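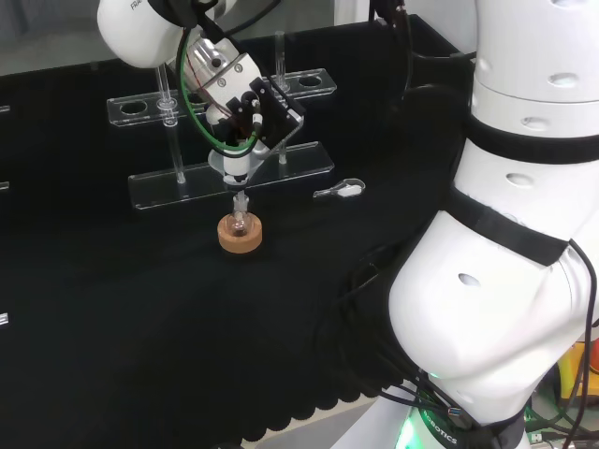 Round-bottomed glassware cannot stand up by itself. A flask or vial with a curved base touches a flat bench at one small point, so it rolls. Laboratories deal with this by using a support, and the oldest kind still in daily use is a ring made of cork. The small glass vial standing in its tan ring over black cloth is held in this way. The ring touches the glass all the way round, and the weight of the vial presses it down into the hole.

## Why cork?

Cork is the bark of a tree, the cork oak. It is made of very small closed cells filled with air. Three properties matter in a laboratory:

- It is soft, so it does not scratch or chip glass.
- It grips, so the glass does not slide.
- It carries heat slowly, so a warm flask is not cooled suddenly by a cold bench. Sudden cooling can crack some kinds of glass.

Cork can also burn and it soaks up some liquids. A stained ring should be replaced. Gunodwood, a supplier of school equipment, sells rings in 11 sizes. The correct size is the one in which the glass sits without rocking.

## Racks do a different job

A test tube is long and thin. If it were put in a low ring, it would tip over, because most of its weight would be above the support. A test tube rack holds the tube higher up. The usual design has two levels:

1. The upper shelf has round holes. It stops the tube from leaning.
2. The base plate is underneath. It carries the weight.

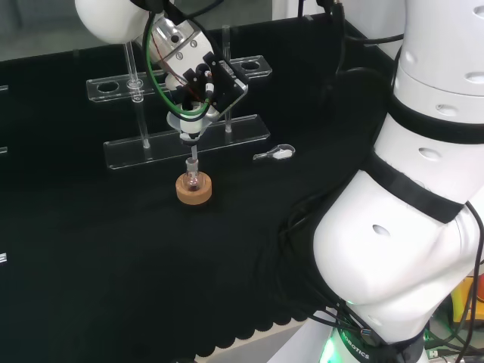

Many racks are made from acrylic, a clear, hard plastic. You can check the level of liquid in a tube without lifting it out. Acrylic is lighter than glass and harder to break, but it scratches easily and softens when it gets hot. Racks that go into hot water are usually metal.

## Try it

You need a ping-pong ball and a strip of paper 2 centimetres wide and 31 centimetres long.

Put the ball on a table and blow gently. It rolls. Now coil the paper into a ring a little narrower than the ball, tape the end and set the ball on top. Blow again with the same force and compare the results.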